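Warum Polster meistens grau sind und andere Fragen rund ums Zusammenlegen

Ein Text für alle ab acht, die schon einmal gehört haben: »Räum bitte deine Wäsche weg.«

Wäsche hat eine seltsame Eigenschaft. Liegt sie zusammengelegt im Schrank, braucht sie ungefähr so viel Platz wie ein paar Bücher. Liegt sie auf dem Boden, reicht dieselbe Wäsche von der Tür bis zum Bett. Mehr geworden ist sie dabei nicht. Es ist nur eine Menge Luft dazugekommen.

Stoff besteht aus Fäden, und Fäden sind biegsam. Wirfst du einen Pullover hin, dann knickt er an vielen Stellen gleichzeitig, und unter jedem Knick sitzt eine kleine Höhle. Beim Zusammenlegen drückst du diese Höhlen platt. Eigentlich faltest du also die Luft aus deinem Zimmer heraus. Das klingt wichtiger, als es sich anfühlt.

Und wo macht man das? Am besten auf einer Fläche, die groß und einigermaßen eben ist. Ein Tisch wäre ideal, aber auf Tischen stehen in den meisten Familien schon Teller, Hefte und das Ding, das längst jemand reparieren wollte. Deshalb landet die Wäsche oft auf dem Sofa. Sofas haben einen Vorteil: Der raue Stoff hält die Kleidung ein bisschen fest, sie rutscht nicht weg wie auf einer glatten Platte. Und sie haben einen Nachteil: Man kann sich danebenlegen.

Viele Polster sind grau, und wenn man nah herangeht, ist das Grau gesprenkelt. Dahinter steckt ein Trick. Auf einem gesprenkelten Stoff fallen Krümel und Fusseln viel weniger auf als auf einem einfarbigen. Die Krümel sind natürlich trotzdem da. Sie haben nur eine gute Tarnung.

Für das Falten selbst hat das Grau auch etwas Gutes. Ein rotes Kleidungsstück erkennst du darauf sofort, mit allen Rändern und Ecken. Versuch einmal, eine graue Socke auf einem grauen Sofa zu finden, dann weißt du, was ich meine.

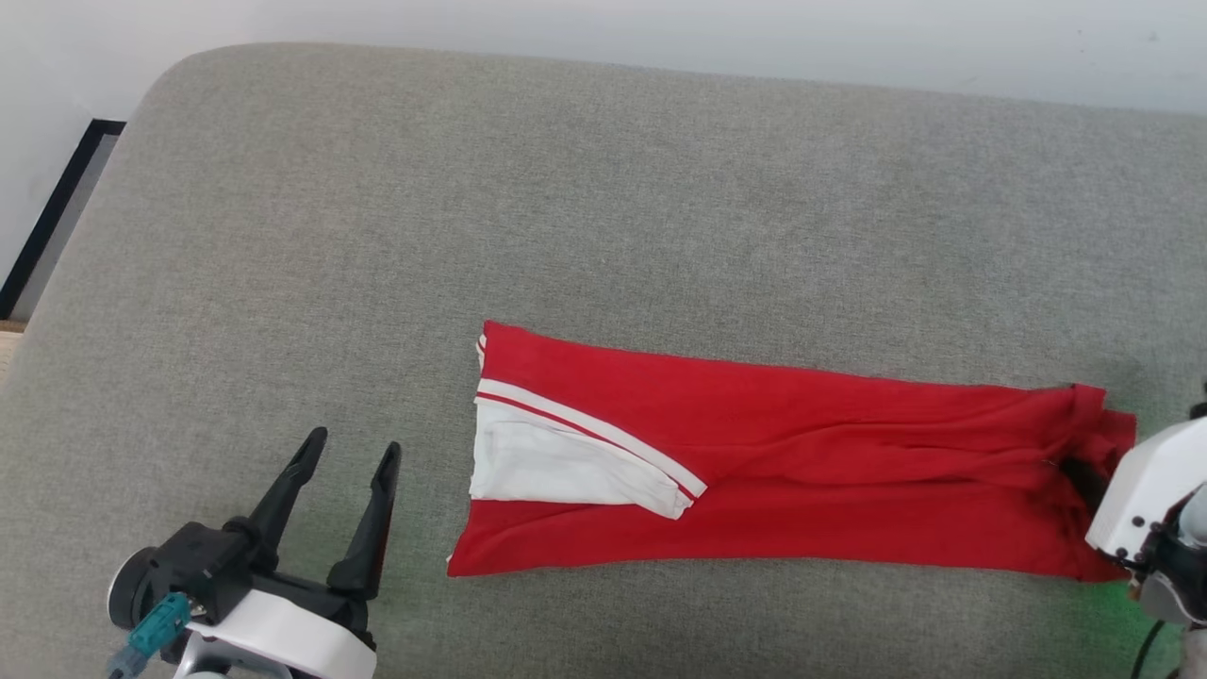
Bei allem, was lang ist, also bei Hosen oder Schals, fängt man mit der Länge an. Man legt die eine Hälfte auf die andere, sodass ein langer, flacher Streifen entsteht. Bei einer Hose heißt das: Bein auf Bein. Dann streicht man mit der Hand darüber, von einem Ende zum anderen. Ein paar Falten bleiben immer übrig. Das darf so sein, denn eine Hose, die man zum Toben anzieht, muss nicht aussehen wie ein Briefumschlag.

Schwierig wird es an den Enden. Dort sitzen Bündchen, Taschen und Säume, und dort liegt der Stoff oft doppelt. Manchmal klappt etwas um, das eigentlich nach innen gehört, und plötzlich schaut auf einem roten Kleidungsstück etwas Weißes heraus. Dann schiebst du es mit zwei Fingern zurück. Du kannst auch so tun, als hättest du es nicht gesehen. Im Schrank ist es dunkel.

Hat ein Kleidungsstück einen Streifen, dann ist er eine prima Hilfe. Streifen sind nämlich ehrlich. Läuft der Streifen gerade, liegt auch der Stoff gerade. Läuft er schräg, hat sich etwas verdreht oder umgeklappt. Man muss dafür kein Lineal holen, obwohl ich Leute kenne, die es tun.

Zum Schluss faltest du den langen Streifen noch ein- oder zweimal quer, bis ein Päckchen daraus wird. Jedes Mal wird es halb so lang und doppelt so dick. Beim ersten und zweiten Mal geht das leicht. Beim vierten Mal wehrt sich die Hose und springt wieder auf, weil der dicke Stoff außen einen viel weiteren Weg um die Kurve hat als innen. Du hast also gerade ein physikalisches Problem auf dem Sofa.

Zum Ausprobieren: Nimm eine lange Hose und wirf sie auf das Sofa. Miss mit einem Maßband, wie hoch der Haufen ist und wie viel Platz er einnimmt. Leg die Hose danach zusammen und miss noch einmal. Schreib die Zahlen auf. Anschließend kannst du die Hose in den Schrank bringen, wo sie bis zum nächsten Sportunterricht so tut, als wäre sie immer schon ordentlich gewesen.

Text: Emília Tichý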